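2022-05-24

Hard water and bar soap, part two. Part one covered the test strips and why I stopped trusting them.

The short version of the chemistry: bar soap is mostly sodium salts of fatty acids. Calcium and magnesium in the water swap places with the sodium, and the resulting salts don't dissolve. They end up as the gray film on the tub and the ring in the sink. Every bit of soap that goes into film is soap that isn't washing anything, so in hard water you rub longer and the bar gets smaller faster.

Our house in Kelosbridge is on well water. The lab report from November put hardness at 15 grains per gallon, well into what most charts call very hard. Corinne Thibodeaux, two houses down, has a softener and goes through bars much more slowly than we do, although she also has no teenagers.

I tried 4 changes, one at a time:

- Citric acid rinse on the tile after showers. Removes film well. Do not use it on marble or other limestone.
- A syndet bar (synthetic detergent, no true soap). Almost no film. Left my hands feeling squeaky, and I went back.
- A soap with added chelating agent, usually listed as tetrasodium EDTA or tetrasodium etidronate. Some improvement at the sink, hard to see in the tub.
- Better drainage under the bar.

The last one has nothing to do with hardness, but it made the biggest difference to how long a bar lasted. Soap holds glycerin and salts that pull in water. A bar sitting in a puddle takes up that water from below and turns to jelly, and the jelly goes down the drain the next time someone picks it up. Holes in the floor of the dish help, provided there is air under them – a perforated dish set flat on a wet counter drains into its own puddle. Mine now sits on two strips of silicone.

Doaa Ezzat wrote to ask whether drying a new bar for a few weeks before use is worth the trouble. For cold-process soap, yes. Milled commercial bars are already fairly dry and I measured no useful change.

Softener quotes will be part three. The Ersoy unit regenerates on metered volume, the Pumik on a timer, and I have opinions about timers.
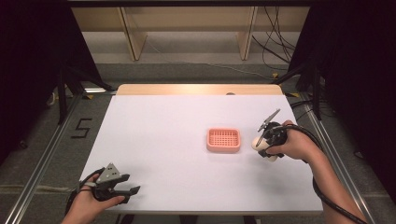
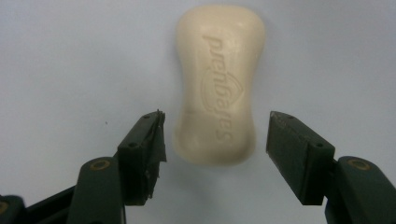
Pink soap dish with drainage holes (first photo); cream-colored bar, narrower at the waist (second).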